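Reading Piers Plowman for the first time: which version, and do I need to learn Middle English?

Asked by Pendo Mollel
24 August 2021

I have signed up for an evening class that starts in November and the first book on the list is Piers Plowman. The tutor's note says "any decent edition of the B-text, or a good translation". I did not know there was more than one text. I looked in the library catalogue and found editions labelled A, B and C, one with B and C printed side by side, and several translations, some in verse and some in prose.

I did a bit of Chaucer at school (the General Prologue and one of the tales) and could manage that with the notes. I opened Piers at random in the library and found it harder. I also could not work out who was speaking, or whether the dreamer was awake.

What I would like to know:

Are A, B and C three different poems or one poem with changes?
Is it a mistake to read a translation first?
How is the verse meant to sound? It doesn't rhyme and I can't find a steady beat in it.

I have about an hour most evenings and would like to have been through it once before the class begins.

Awuor Makokha

They are usually treated as versions of the same poem by the same man, William Langland, about whom very little is known. The usual account is that he wrote A first, then came back to it and made B, and later revised B into C. Most people date them to between the 1360s and the 1380s. A is much the shortest, at something over a third of the length of B, and it breaks off well before the story gets to where B takes it. B has a prologue and twenty sections, each called a passus, which is Latin for a step. C has a prologue and twenty-two, and moves a good deal of material about. You may also see a Z-text mentioned. Some scholars think it is an earlier draft than A and others think it is a scribe's patchwork. You can ignore it for an evening class.

Your tutor has asked for B, so get B. It is the one most often taught and most often translated, and if you turn up with C your line numbers won't match anyone else's. This matters more than you would think when fifteen people are trying to find the same line.

On translations, I would read one alongside the original and not before it. Take one passus at a time. Read the modern version quickly to find out what is going on, then read the Middle English slowly, aloud if you have the house to yourself. By passus 4 or 5 I found I was only checking the translation when I got stuck. Passus 5, with the confessions of the seven sins, is a good place to test yourself. Glutton on his way to church, who gets as far as the alehouse, is not hard to follow and is as lively as anything in Chaucer. 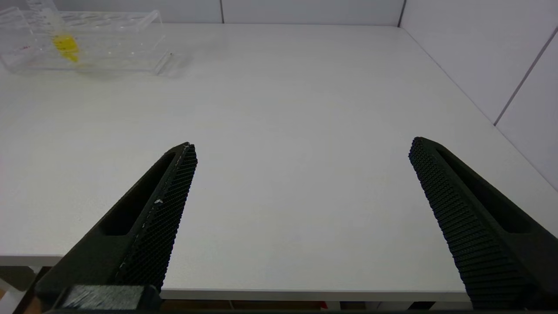
As for the sound of it, don't look for the kind of beat you get in Chaucer's couplets. Each line is in two halves with a slight pause between them. There are normally two strong stresses in each half, and the first three of the four begin with the same sound. The opening line shows it well:

In a somer seson, whan softe was the sonne

Somer, seson, softe and sonne all alliterate there, so that line has one more than it needs. The number of unstressed syllables varies a lot, and this is why you can't find a steady beat. Any vowel can alliterate with any other vowel. Langland is looser about all this than the Gawain poet, and he uses fewer of the old poetic words, so his vocabulary is in some ways easier than that of Sir Gawain. The difficulty in Piers is more with the argument and the Latin. Make sure your edition translates the Latin quotations in the notes, as not all of them do.

Two practical things. Write down where each dream begins and ends as you go. In B there are eight, with two further dreams inside them, and it is easy to miss a waking if you are reading late. And when a new speaker comes in, write the name in the margin in pencil. Conscience, Reason, Wit, Study, Clergy, Scripture and Imaginatif all have their say in the first half or so. "Clergy" mostly means learning, not priests, and "kynde wit" is something like natural good sense.

An hour a night should be enough if you are content not to understand everything. Passus 8 to 12 are the part where people give up. Keep going at least until passus 18, on the Crucifixion and the harrowing of hell, as many readers think it is the best thing in the poem.

skitero

Just read a prose translation. I did the whole of it in two weeks on the train. It's more than 7,000 lines in the original and you will not get through that before November with a glossary. The story is he falls asleep on the Malvern Hills and sees a field full of folk, then there's a long bit about Lady Meed (money and bribes) nearly getting married, then the sins, then Piers turns up and gets everybody ploughing. After that he goes looking for Dowel, Dobet and Dobest, meaning do well, do better and do best. Ends with Conscience setting off to look for Piers.

Verse translations are all right but they have to bend the words to keep the alliteration going, so you are not always getting what he said.

nzioka

Agree with most of Awuor's answer. I would only add that spelling differs between editions, because there are more than 50 surviving manuscripts of the three versions and editors do not all base their text on the same one. So if your copy has "shoop me into shroudes" and the person next to you has "shope me in shroudes", it is the same line.

Also try the Prologue twice before you go on to passus 1. It is only a couple of hundred lines, and the bit with the rats and mice wanting to put a bell on the cat is in it.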